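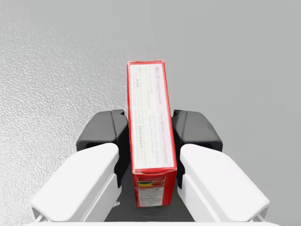 Ward 6 vacancy: appointment or special election?
Jallow Civic Forum > City Council > Elections and Vacancies

Posted by T_McKinnon (Moderator), March 2021

Members are asked to keep discussion in this thread to the vacant Ward 6 seat on the Jallow City Council. The seat has been open since the resignation in December. Under the charter, the council may appoint a replacement to serve until the next general election, or it may call a special election. A petition asking for a special election has been filed with 1,674 signatures.

Please cite the charter section when making a claim about procedure.

Tane McKinnon

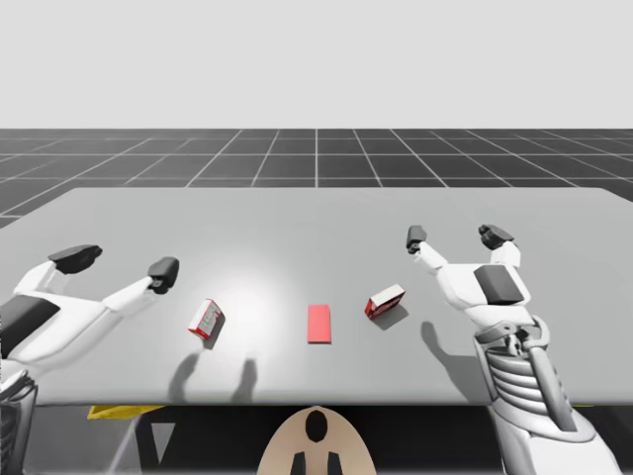 Reply from motaung_resident

I signed the petition and I support it. The charter gives the council a choice, but the residents of the Motaung neighborhood did not elect the other members to choose for them. An appointed member would vote on the budget and on the Deltulum Avenue rezoning without having faced a single voter.

Reply from U_Ndlovu

With respect to the previous poster, I disagree. At the last special election in this ward, 1,142 ballots were cast, fewer than the number of people who have now signed the petition. The city paid for polling places, printing and staff for a term that had only months left to run.

An appointment can be made in public. The council should publish every application and hold the interviews in open session.
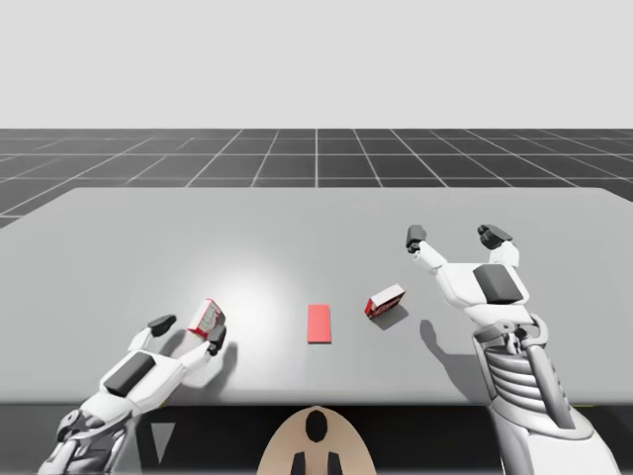
It should also require each applicant to state whether he or she intends to run in the general election. If those steps are followed, I would regard the process as fair.

Unathi Ndlovu

Reply from motaung_resident

Low turnout is a reason to give better notice. The last notice was mailed three days before early voting opened, and several of my neighbors received it afterward.

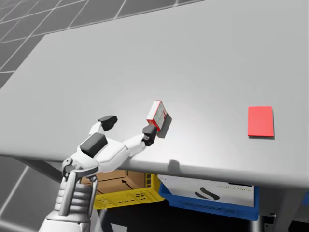 Small carton with red edges at the fingertip of a white robotic hand, light gray table.

Reply from nekodora

Could someone confirm whether the petition is binding? I read Section 3 as advisory only - the clerk verifies the signatures and the council must then place the matter on an agenda.

Reply from T_McKinnon (Moderator)

That is also my reading. The council must discuss the petition in open session but is not required to grant it. Written comments may be submitted to the clerk until noon on the day of the meeting.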